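The Case for Leaving Toys Unexplained

Public libraries have lent toys for longer than most of their patrons realize. The practice deserves more serious attention than it receives. A toy collection is usually treated as a pleasant extra, funded when money remains at the end of the year and withdrawn when it does not. The Villmont Toy Library holds 486 items and has operated on those terms for 19 years. It is the view of this writer that it should be placed on the same footing as the book collection, with a fixed share of the acquisitions budget and a written policy of its own.

Such a policy should begin with the question of what to buy. The present catalog leans heavily toward toys that come with instructions, stated learning goals and an age range printed on the lid. Parents understandably look for these assurances. Yet the items most often renewed at Villmont are the plainest ones: blocks, rings, cups, lengths of cloth. They carry no lesson plan. A child of two and a child of six can use the same set of rings and be doing entirely different work with it. 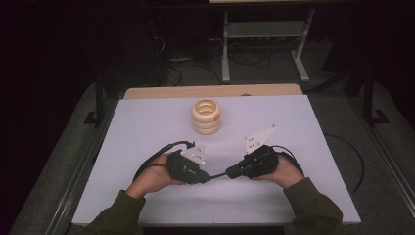

Publishers of educational toys will answer that structure helps a child make progress, and in some cases it does. A counting frame is a sound purchase. The difficulty arises when every item on the shelf has been chosen to teach one thing, so that the adult at the table feels obliged to see it taught. Play becomes a supervised exercise, and the toy goes back after a week with its purpose considered complete.

There is also the matter of cost. Electronic toys fail, and a lending library cannot repair them. A set of plain stacking pieces can be washed, counted and returned to circulation the same afternoon – and a missing piece seldom ruins the rest. The replacement fund at Villmont stands at $1,000 a year. Under the current buying pattern most of it goes to battery compartments, lost cards and cracked screens.

The neighboring library at Vukia has limited battery-powered items to 6 at any one time, and its patrons have adjusted without evident hardship. Villmont could adopt a similar limit at its next budget review in May. Existing items need not be discarded. They may remain on loan until they wear out, and the space they leave can be given to simpler things as funds permit.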